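Wiswood Help Desk
Ticket: Bench cloth creeping and bunching during parts layout
Opened by: Larasati Menon
Site: Trinport, assembly room
Priority: Normal
Status: Closed

Larasati Menon, 9:10 am
We lay out sheet metal parts on the green cloth before they get fitted. Over a shift the cloth moves toward the front of the bench and bunches up along the far edge. When it moves, the yellow tape square moves with it, so the part gets set down in the wrong spot relative to the rest of the layout. Yesterday the square was off by almost 2 inches at the end of the shift.

The big panels make it worse. They have sharp corners and they drag the cloth when someone slides them instead of lifting. I have asked people to lift.

What we have tried so far:
Washed the cloth and put it back. No change.
Turned the cloth 90 degrees. It hung too low at the front, so we turned it back.
Put binder clips along the far edge. 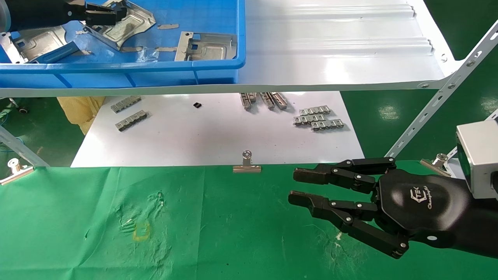 The clips help at the back but the front is still loose. I pulled on it by hand at the front corner and it gave right away. The other problem is the small hardware. We keep the slotted rail pieces and the slides on the white sheet so they don't get mixed in with the panels, and when the cloth bunches up it gets harder to keep the two areas separate. I spent part of the morning looking for a rail piece that was under a fold.

Can we get a different cloth, or a way to hold this one down?

Arvo Ojala, 10:25 am
Thanks for the detail. A few questions before we order anything. Is the cloth the Tirusness one from the June order, or the older Yammine one? Is there anything under it? And are the panels going down flat or standing on edge?

Larasati Menon, 11:40 am
It's the Tirusness. There is nothing under it, just the tabletop. Panels go down flat most of the time, but some of them get tilted or stood up so we can check the clips and the standoffs. When they stand on edge all the weight is on one line, and I think that is when the cloth walks the most.

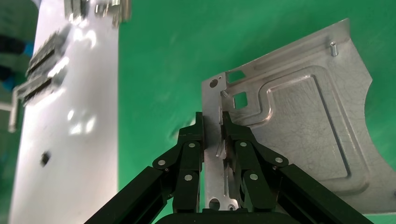
Faisal Malik, 1:05 pm
Same thing on the bench at my end with the same cloth. Tape on the underside held for me until the cloth was washed, then it let go. I would skip the tape. Clamps at the front corners did more than anything I put on the back edge.

Arvo Ojala, 1:30 pm
Let's go with that. Please try this order:

1. Take everything off the cloth, including the hardware.
2. Wipe the tabletop and let it dry.
3. Lay rubber shelf liner on the tabletop, 5 inches in from each side.
4. Lay the cloth over it and smooth it from the back to the front.
5. Clamp the corners, then the far edge.
6. Put down a new tape square. Measure it from the table edge and not from the edge of the cloth.

Liner is in the supply cabinet, shelf 19. Move the connector strips and any loose brackets off to the side while you do this.

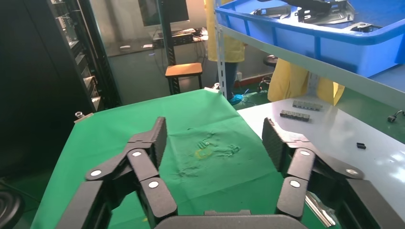

Green cloth on the bench, connector strips on the white table to the right.

Larasati Menon, 4:50 pm
Liner is in and the corners are clamped. There is still some wrinkling at the far edge but the front does not pull out by hand anymore. New square is measured from the table edge. I will run a full shift on it before we close this.

Larasati Menon, 3:15 pm, next shift
Square has not moved. One clamp needed tightening after lunch. OK to close - please add a spare cloth to the next order, this one is getting stained.

Arvo Ojala, 3:40 pm
Spare added. Closing.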